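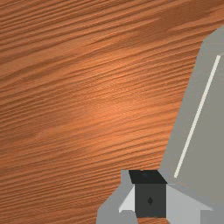
Simulated gripper over a wooden tabletop. Credit: Vutmont

Vutmont to Expand Training Examples for Robot Arms

HOLLTON, December – Vutmont will add 13 simulated tabletop tasks to Adik, its collection of examples for teaching robot arms. Operators guide each task from start to finish, and every attempt is recorded for the learning system. Adik now covers 20 tasks.

"Our operators will record each new task in seven versions," said Elikem Abubakari, program director.

Contact: Vutmont Press Office, Hollton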